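PRESS RELEASE

12th March

Prornport knife sharpening mornings are back, and we've got a proper home this time

Hello from Wallar! I'm Hanneke Martens, I run the sharpening and repair side of things here, and I've been asked to write this one myself instead of leaving it to somebody who knows how press releases are meant to go. So bear with me.

The short version is that our sharpening mornings start again at the end of the month, in the old Schouten bakery on the quay at Prornport. Doors open at nine and we pack up at one. Bring your blunt kitchen knives, your scissors, your secateurs if they're clean, and we'll put an edge back on them while you have a coffee.

The longer version goes back to last year, when we tried this out from a gazebo in the market car park. I thought we might see a few dozen people. By the time we stopped for the winter we had sharpened 532 blades, a good many of them bread knives (which take ages, by the way, so please be kind if yours is at the bottom of the pile). One woman came with her grandmother's carving set wrapped in a tea towel and went home with it wrapped in the same tea towel, very pleased. We also got rained on more than I'd like to remember, and you really can't sharpen well with water running down your sleeve.

That's why the bakery matters so much to us. The Warnier family, who own the building now, have let us have the front room until the autumn. It's dry, it has good light from the street side and there's a ramp at the door. We spent most of February scrubbing flour out of the skirting boards and I'm still finding it in my shoes.

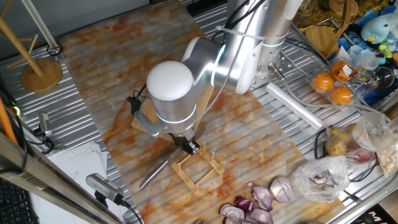

A kitchen knife over a marble-patterned board.

Prices have gone up a little, I'm afraid. A straight kitchen knife is £4, scissors are £5 and anything with a serrated edge is £6. If you bring five or more items we knock a pound off each. Ceramic knives we can't do, sorry – they need different kit and I'd only chip them.

New this year is a short class for people who'd like to learn to do it at home. It lasts two hours, costs £30 and you get a whetstone to keep. I'm taking 12 people at a time so that everyone gets a decent go, and we'll start with the boring bit, which is how to tell whether a knife is blunt or just needs a few strokes on a steel. A lot of people have been sharpening when they only needed to hone, me included for years! You'll need to bring one knife of your own, nothing too precious. Under-17s are welcome with an adult.

A quick word on carrying knives to us. Wrap each one in a tea towel or thick newspaper, tape it up, put it at the bottom of a bag and come straight here. Please don't unwrap anything in the queue – hand it over the counter as it is and we'll label it for you.

Classes can be booked at the Wallar counter or by phone during shop hours. The sharpening itself is walk-in only.

ENDS

Notes for editors: I'm happy to talk to local papers and radio, and you're welcome to come along on a sharpening morning and bring a blunt knife with you. Please ring Wallar and ask for Hanneke. Mornings are best, before the grinders go on.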